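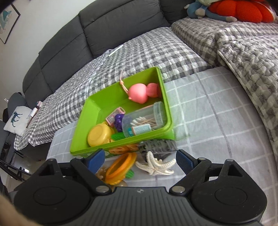

green tray on the guest bed, pink one still in it

Forum > Home & Family > Moving with kids
Topic: Pack the toys last or first??

pondance_mom
1/10/24
We're moving to Lodthorpe in May. 400 miles, two kids, one truck. My husband wants the toys boxed early so they're out of the way. I say last thing, morning of. Who's right

teixeira8
Him. Box most of it now and leave out one small tray each. Mine didn't ask for a single thing we packed. Toys took us over 3 hours and we still had to get the beds apart.

lodthorpe_lou
Disagree. We packed early and my son cried every night until the truck came. Kids that age think boxed means gone. Leave it all out, dump it in bags at the end. Ugly but fine.

teixeira8
Bags split. Ask me how I know.

lodthorpe_lou
Double bag then

pondance_mom
Ok so the tray thing — I sort of started that already. Lime green one, it's on the bed on top of a gray spread. Problem is my youngest keeps adding to it. Household stuff too, not even toys. I take things out at night and

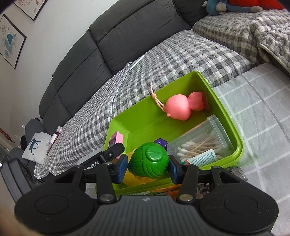

by breakfast there's more in there then before. Do I set a limit or let it go?

dilen_dad
Let it go. It's a tray. Worry about the movers, did you get the quote in writing? Ours went up the day of.

teixeira8
Limit. Whatever fits with a lid on. Otherwise you'll be packing 2 of everything

pondance_mom
No lid lol. Quote is by email, does that count

dilen_dad
Email is fine if it has the date and the full adress on it. Print it.

lodthorpe_lou
Still say leave the toys out. But yes print it. And the street parking here is awful, call the town about a permit

pondance_mom
Didn't know about the permit, thanks. Calling tomorrow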